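Virkeck Opens Reusable Cup Program to Independent Cafes and Event Venues

Deposit-free lending now covers cold drinks, with Sillero handling the wash side and Mittal the pickup routes

FOR IMMEDIATE RELEASE – July

Virkeck, the reusable cup lending company, today opened its program to independent cafes, juice bars, small music venues and outdoor events. Until now the service was offered to office buildings only. Sign-up is open from 9 a.m. through the Virkeck website. No setup fee. No minimum contract past the first month.

The program is simple on the customer side. Order a cold drink, get it in a lending cup, hand the cup back at any partner counter or drop it in a return bin. No deposit, no app required. Customers who want to track returns can use Mutent, the company's free web page, which shows the nearest open return point and its hours.

For cafe owners the change is mostly in the back room. Cups come in sealed crates of 120. Used cups go out in the same crates. Crates are swapped on the same visit, so a cafe never has to store more then it ordered. Lids are supplied separately and are also washed and sent out again.

"We heard from small shops for a long time that they wanted in and our minimums were keeping them out," the company said in a statement. "One crate a week is fine. A shop with six stools and a blender should be able to do this."

What's new in the program:

Smaller orders. Minimum is one crate, down from five.

Two cup sizes. Tall for iced coffee, tea and smoothies, short for juice and water. Both take the same lid.

Evening pickup. Mittal drivers will collect up to 10 p.m. for venues that don't open until late in the day.

Event orders. One-time orders for fairs, races and outdoor concerts, with return bins and signs included in the price.

Pause any time. Seasonal shops can stop service for the winter and start again with the same account, no charge.

Washing is done by Sillero, which runs the wash hall used by the office program. Cups are sorted, rinsed, washed, dried and checked before they are packed again. Any cup with a crack, a deep scratch or a stain that won't come out is pulled and sent to be ground up for other plastic goods. Sillero has added a second line for the new work and moved to two shifts.

Sorting is still done by hand. Cups come back nested, on their sides, with straws in them, with napkins in them. Machines were looked at. Hands are faster for now, and people catch the small cracks.

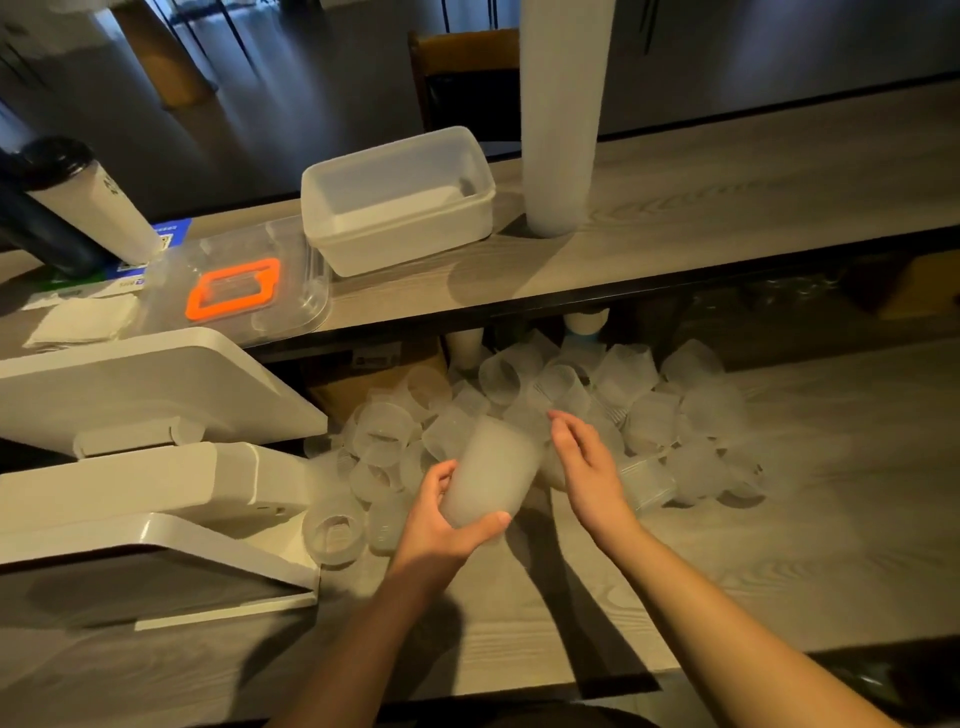 Drying was the harder problem. Plastic holds less heat than glass or china and comes out of a commercial washer with water still on it, which is no good if the cup is going straight in a crate. Sillero's new line uses a longer air stage and a slower belt. It takes more floor space and some more power. The company says it was worth it, cups packed damp were the number one complaint in the office program and are now rare.

Pricing is per cup used, billed monthly. Cups that go out and come back unused are not billed. Lost cups are billed at cost after a set allowance, and the allowance is larger for events where some loss is expected. Full price sheet is on the website. Nonprofit groups and schools get the lower office rate whatever the size of the order.

The first round of the open program includes 270 partner counters, most of them already signed on from a waiting list kept during the spring. Return bins are going in at 200 of these. The rest will take cups back over the counter only – mainly very small shops with no floor space to spare.

"A bin by the door makes a real difference," the company said. "People are in a hurry. If they have to wait in line to give a cup back they'll take it home and it lives in a cabinet. We would like the cabinets emptied, by the way. Bring them back, any shop, no questions, no late fees."

Partner shops will get a starter kit with their first crate:

– window sticker and counter card
– one page staff guide, in English and Spanish
– spare lids
– a crate stand with wheels, on loan
– phone number for pickup problems, answered until 10 p.m.

Staff training is a short video plus the staff guide. Most shops in the trial had new staff up to speed within one shift. The main thing to learn is to empty the cup before it goes in the crate. Liquid left in the bottom is the most common cause of a crate that leaks in the truck, and drivers may refuse a crate that is dripping. Ice counts as liquid.

Shops can keep using their own paper or plastic cups along side the program. There is no exclusive clause. Several trial shops started with lending cups for dine-in only and added takeout later once regulars got used to it, and the company suggests this for shops that are unsure about demand.

Hot drinks are not part of the program at this time. The current cup is made for cold drinks only and should not be filled with coffee, hot tea or soup. A hot cup is being tested in the office program. No date has been set for it.

Customers bringing their own cup are welcome at partner counters as before, subject to the shop's own rules.

Event organizers should order at least two weeks ahead in summer. Orders include delivery the day before, bins, bin liners and pickup the morning after. Organizers supply their own people to stand near the bins, which the company strongly suggests, as return rates drop sharply when bins are left alone next to the trash cans. Bin placement advice is free and can be done over the phone with a site map.

Area covered at launch is the same as the current Mittal delivery area. Shops outside of it can join a list on the website and will be contacted if routes are extended. Routes are planned by number of requests, so neighboring shops are encouraged to sign up together.

About Virkeck

Virkeck lends, collects and restocks reusable cups for offices, cafes, venues and events. Washing is provided by Sillero. Pickup and delivery by Mittal. Return points and hours are listed on Mutent.

Media contact

Virkeck press desk, through the contact form on the company website. Phone interviews and wash hall visits by appointment, mornings prefered. Closed-toe shoes required in the wash hall.

###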